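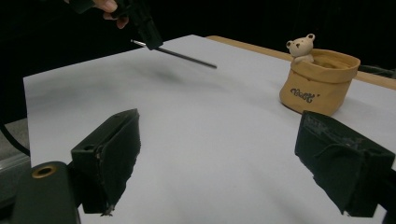 Ambros Zürcher on walking, maps and getting a little lost

It is just after seven in the morning when Ambros Zürcher opens his back door in Mudgway, and he has already been out once. "Only to the creek," he says, hunting for a second chair, "so I don't count that one." He used to teach geography over in Killitz, and for the past few winters he has been drawing walking maps of the valley by hand, one path at a time, which his neighbors began asking to borrow and then, rather sweetly, began asking to buy.

The first was a present for his sister. She had moved to the Hukmont side and kept missing the turn by the old quarry, so he drew it for her on the back of a calendar. "I put in the barking dog," he says. "That was the most useful thing on it. The dog has died since and people still tell me they turn left at the dog!"

He has now finished 5 maps, and the longest of them, the Jerumeck loop, took him most of a year. He walked it in every kind of weather, and in January he went up twice in one week to settle a question about a stile. A good path, he tells me, looks different going home. "You have your back to half of it the first time. So I always walk it the wrong way around before I draw a single line."

We talk for a long while about paper (he likes it heavy, and he likes it big) and then about printing, which makes him groan. The first run was 100 copies and he was sure he would be giving them away for the rest of his life. The next was 400. When the shop in Killitz suggested 2,000 he went home and had a lie-down.
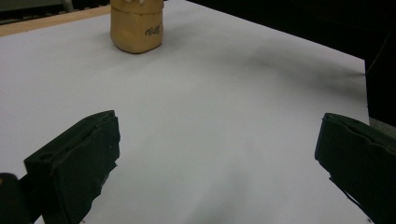 A tan cup on a big white sheet.

Does he mind that everybody has a phone? Not a bit, he says, and he carries one himself for the bus times. "But a phone puts you in the middle of everything. On my maps you have to work out where you are, and you look around a bit while you're doing it. My sister found a whole orchard that way."

The next map will cover the river meadows below Mudgway, if the ground ever dries out enough to walk them. He has the first stretch worked out already, as far as the second gate, and he wants to know if I have brought proper boots. I have, as it happens, and he goes off to find his hat.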